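Start > Kinderzimmer & Spielen > Spielküche und Kaufladen > Ordnung

Cedside Forum verwendet Cookies, um die Anmeldung zu speichern und Beiträge als gelesen zu markieren. Mit der weiteren Nutzung stimmst du dem zu. OK | Einstellungen

Spielküche auf kleinem Tisch: Becher, Tablett oder doch Kiste?

Celina_K schrieb am 26. April 2021:

Hallo zusammen, ich räume gerade den Spieltisch um und komme nicht weiter. 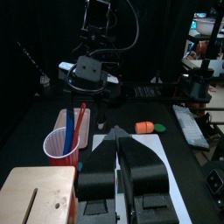 Bei uns gibt es keine richtige Spielküche mit Herd und Türen, dafür ist das Zimmer zu schmal. Die Kinder kochen an einem normalen Tisch. Das Besteck steht bei mir im roten Becher mit dem weißen Rand, dahinter liegt das rosa Tablett, auf dem serviert wird. Der Holzklotz mit dem Schlitz steht vorne links in der Ecke. Das Gemüse hat noch keinen Platz, die Karotte liegt jedes Mal irgendwo mitten auf dem Tisch.

Drei Fragen:

1. Besteck im Becher lassen oder flach legen? Mir gefällt der Becher, aber die Stiele ragen weit heraus und der Kleine (zweieinhalb) zieht daran, dann kippt alles.

2. Der Klotz hat oben dunkle Macken. Lohnt sich Abschleifen? Und wenn ja, danach ölen oder roh lassen?

3. Wohin mit dem Gemüse, wenn man keine Kiste auf dem Tisch haben will? Eine Kiste darunter hatten wir, die wurde ausgekippt und danach nicht mehr angefasst.

Insgesamt sind es bestimmt 200 Teile, das meiste liegt im Schrank und ich tausche durch.

Grüße
Celina

hamish.p schrieb:

Zu 1: Becher behalten, aber beschweren. Ich habe bei unserem eine Handvoll Kies in einen Stoffbeutel genäht und unten reingelegt. Seitdem steht er. Kies ohne Beutel geht nicht, den hatten wir im ganzen Flur.

Zu 2: Würde ich lassen. Holz, mit dem gespielt wird, sieht nach einem Monat wieder so aus.

Zu 3: Tablett fürs Gemüse nehmen. Serviert wird bei uns sowieso auf allem, was flach ist.

Hamish

Radka B. schrieb:

Ich bin beim Becher anderer Meinung. Mit zweieinhalb würde ich gar nichts Langes senkrecht auf einen Tisch stellen, der auf Gesichtshöhe ist. Das Kind beugt sich vor und hat den Stiel im Auge. Bei uns in der Gruppe (ich arbeite in einer Krippe) liegt alles mit Stiel flach in einer Schale. Stehende Becher gibt es erst bei den Großen.

Das Kippen ist also für mich das kleinere Problem.

hamish.p schrieb:

Bei Kinderbesteck aus Plastik sehe ich das nicht so eng. Zahnbürsten stehen auch im Becher.

Radka B. schrieb:

Zahnbürsten stehen bei uns auf einem Bord über dem Waschbecken. Es geht mir um die Höhe. Wenn der Tisch dem Kind bis zum Bauch reicht, ist der Becherrand mit den Stielen genau da, wo das Gesicht hinkommt, wenn es nach hinten greift. Celina, wie hoch ist euer Tisch?

Celina_K schrieb:

60 cm. Der Kleine steht davor, die Große sitzt. Der Becher steht allerdings am Rand und nicht vor ihm.

Das mit dem Vorbeugen habe ich nicht bedacht. Er greift tatsächlich quer über alles rüber, wenn er etwas haben will.

zbigniew_m schrieb:

Zum Klotz, da kenne ich mich etwas aus, ich drechsle und baue nebenbei Kleinkram.

Erst feststellen, ob eine Oberfläche drauf ist. Einen Tropfen Wasser auf eine unauffällige Stelle geben. Zieht er ein und wird das Holz dunkler, ist es roh oder ausgewaschen. Bleibt er stehen, ist Lack oder Wachs drauf.

Bei Lack: nur leicht anschleifen oder in Ruhe lassen. Wer eine einzelne Stelle durchschleift, hat danach einen hellen Fleck mit Rand.

Bei rohem Holz: mit der Faser schleifen, feines Papier um ein Stück Kork wickeln. Die Kanten am Schlitz und am Loch von Hand nachgehen, dort bleiben sonst Fransen stehen. Danach Staub mit einem feuchten Tuch abnehmen, trocknen lassen, noch einmal kurz drüber, weil sich die Fasern aufstellen.

Öl nur, wenn auf der Dose steht, dass es für Kinderspielzeug geeignet ist. Dünn auftragen, nach einer Viertelstunde den Rest abwischen, ein paar Tage liegen lassen. Den Lappen nicht zusammengeknüllt wegwerfen, der kann sich selbst entzünden. Ausgebreitet draußen trocknen.

In den Schlitz kein Öl laufen lassen. Das kriegt man dort nicht mehr raus und es klebt monatelang.

Celina_K schrieb:

Danke, sehr ausführlich. Tropfentest mache ich heute Abend.

Was war der Klotz eigentlich mal? Er war in einer Kiste vom Flohmarkt, und wir benutzen ihn als Messerblock. Es passt aber keins unserer Spielmesser richtig in den Schlitz.

zbigniew_m schrieb:

Schräger Schlitz und kleines Loch, könnte alles sein. Kartenhalter, Spardose, ein Teil von einem Steckspiel. Ohne die Unterseite würde ich nicht raten. Ist da ein Stempel?

Celina_K schrieb:

Kein Stempel. Unten klebt ein Rest von einem Etikett, man liest noch 1723 und sonst nichts.

siufong schrieb:

Messerblock finde ich gut, egal was es mal war. Unsere Kinder haben aus einem alten Türstopper einen Toaster gemacht, und seit wir den „richtigen“ Spieltoaster haben, steht der im Schrank und der Türstopper ist weiter im Dienst :)

Zum Gemüse: Wir haben vor Jahren die Kisten abgeschafft und legen immer nur eine Handvoll Sachen auf ein Tuch. Ein einfaches Küchentuch, auf Viertel gefaltet, das ist dann der Marktstand. Zum Aufräumen nimmt man die vier Ecken hoch und hängt das Ganze an einen Haken. Das kann meine Jüngste auch (sie hat es sich quasi selbst beigebracht, weil sie gern Sachen an Haken hängt), und auf dem Tisch steht nichts mehr herum. Karotten und alles, was rund ist, rollt auf dem Tuch auch nicht so weg wie auf einer glatten Platte!

Siu-fong

Radka B. schrieb:

Tuch ist gut. Bei uns haben wir es wieder abgeschafft, weil die Kinder es als Umhang genommen haben, aber in einer Gruppe mit vielen Kindern ist das auch etwas anderes.

Beim Tablett würde ich widersprechen, also an Hamish. Wenn das Gemüse auf dem Tablett liegt, ist das Tablett belegt, und dann wird nicht mehr serviert. Servieren ist in dem Alter das halbe Spiel. Das Tablett mit dem hochgezogenen Rand ist genau richtig dafür, da fällt beim Tragen nichts runter. Ich würde es leer liegen lassen, vorne, wo man es mit beiden Händen fassen kann. Hinter dem Becher kommt der Kleine nicht ran, ohne etwas umzuwerfen.

hamish.p schrieb:

Leere Flächen bleiben bei uns nie leer, aber gut, das mit dem Drankommen stimmt. Tablett nach vorne, Becher nach hinten wäre schon mal einfacher. Dann kippt der Becher auch seltener.

Radka B. schrieb:

Nach hinten stellen macht es mit dem Vorbeugen schlechter.

hamish.p schrieb:

Dann seitlich an die Wand, mit einem Haken oder einer Schiene. Wir drehen uns im Kreis, ich finde ja auch, dass man auf die Kinder schauen soll. Ich würde nur keinen Becher verbannen, der seit Monaten da steht.

moderation_eltedton schrieb:

Beide Seiten sind angekommen, bitte bei Celinas Tisch bleiben. Die allgemeine Sicherheitsdiskussion hat einen eigenen Thread unter „Kleinkinder“.

Celina_K schrieb:

Kein Problem, mir hilft das.

Zwischenstand: Der Tropfen ist eingezogen, also rohes Holz. Ich habe eine Seite probeweise geschliffen. Die Macken gehen nur teilweise weg, ein paar sitzen tief. Ich lasse es jetzt dabei und mache nur noch die Kanten glatt. Kein Öl.

Besteck liegt seit heute in einer flachen Schale neben dem Klotz. Die Große hat sofort protestiert, weil sie den Becher als Vase wollte. Kann sie haben.

Das Tuch probiere ich noch. Welchen Haken nehmt ihr, Siu-fong? Geklebt oder geschraubt?

siufong schrieb:

Geschraubt. Die geklebten haben bei uns genau so lange gehalten, bis das erste Kind sich drangehängt hat ... Wir haben einen Garderobenhaken aus Holz mit rundem Kopf, auf Schulterhöhe der Kleinen. Gab es bei Provau im Fünferpack, die anderen vier sind inzwischen auch verbaut (Schürze, Einkaufsnetz, noch ein Einkaufsnetz und einer im Bad).

Das Tuch sollte nicht zu klein sein, sonst fallen die Teile an den Seiten raus, wenn man die Ecken greift. Und lieber Baumwolle als Mikrofaser, die bleibt an allem hängen.

zbigniew_m schrieb:

Wenn der Haken in Trockenbau soll: Hohlraumdübel und am besten ein Brett hinter den Haken, das in zwei Ständer geschraubt ist. An einem einzelnen Dübel in Gipskarton zieht kein Kind lange, ohne dass er rauskommt.

Tiefe Macken im Holz kann man übrigens manchmal dämpfen. Feuchtes Tuch drauf, Bügeleisen kurz darüber, dann hebt sich die Delle. Geht nur bei Druckstellen. Wenn Fasern fehlen, bringt es nichts, und gegen die dunkle Farbe hilft es auch nicht.

Celina_K schrieb:

Ist eine gemauerte Wand. Den Bügeleisentrick probiere ich auf der Unterseite aus.

Noch eine Frage zum Waschen. Die Plastiksachen kommen alle paar Wochen in eine Schüssel mit Spülmittel. Kann das Plastikgemüse auch in die Spülmaschine? Ich habe Sorge, dass an den Nähten Wasser reinläuft. Die Karotte hat so einen Ring rundherum.

Radka B. schrieb:

Alles, was hohl ist und eine Naht hat, nur von außen abwischen. Wenn Wasser reinläuft, bekommt man es nicht mehr raus und irgendwann riecht es. Wir drücken solche Teile nach dem Putzen einmal über einem Küchenpapier. Kommt ein Tropfen, wird es aussortiert.

Teller, Becher und Besteck aus einem Stück gehen bei uns in den oberen Korb, kurzes Programm, ohne Trocknen. Mehr als etwa 5 Teile nebeneinander lege ich nicht rein, sonst fliegen die leichten herum und landen auf der Heizspirale.

hamish.p schrieb:

Wäschenetz. Alles rein, zubinden, oberer Korb. Dann fliegt nichts.

Radka B. schrieb:

Wäschenetz ist gut, das übernehme ich.

Celina_K schrieb:

Gut, dann wische ich die Karotte ab und der Rest kommt ins Netz. Haken kaufe ich am Wochenende. Ich melde mich, wenn das Tuch hängt.

siufong schrieb:

Ja bitte, und sag mal, ob der Große-Schwester-Protest wegen der Vase angehalten hat :)

Celina_K schrieb:

Es steht jetzt Löwenzahn drin.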